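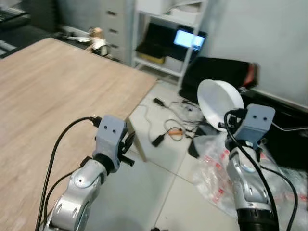

The robot arm pair with the white bowl, head view.

We use cookies to remember your settings. By continuing to read you accept this. OK / More

I said in March that I would write up the camera dropout work once Eirlys had checked the numbers. She has now, so I can.

The question was a small one. Our policy gets a head view and a view from each wrist. If you hide the head view at random during training, does the arm cope better when its own gripper gets in the way? Idrisa thought yes. I thought it would make everything slightly worse.

We trained 3 versions. One had no dropout, one hid the head view in a fifth of the batches and one hid it in half. Each had 70 trials of picking up the bowl and handing it over. Brock marked them without knowing which version was running.

Up close a white curved surface takes up most of the wrist view and there is very little else to go on.

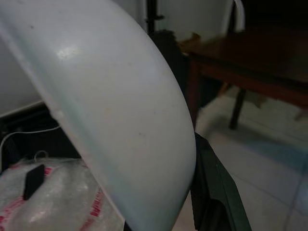 What came out

The version with no dropout managed 41 handovers. The middle one managed 52. Hiding the head view half the time gave 44, and those runs were slow, with a lot of hunting before the fingers closed. So Idrisa was right, up to a point.

Most of the gain came in the last few centimetres. The approach was much the same for all of them. I had expected the tabletop to cause trouble, as a shiny surface gives the wrist camera a bright patch that shifts when the arm does.

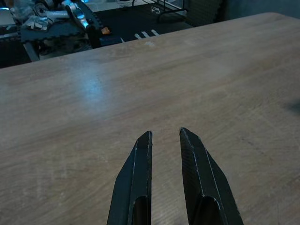
It made less difference than the starting angle of the bowl, which we had not controlled properly. Abundio has gone back through the logs and split the trials by tilt. Two of the steepest groups are too small to say anything about, so I have left them out of the totals we are sending to Harnolel.

Next we will fix the tilt at 4 settings and run the middle version again.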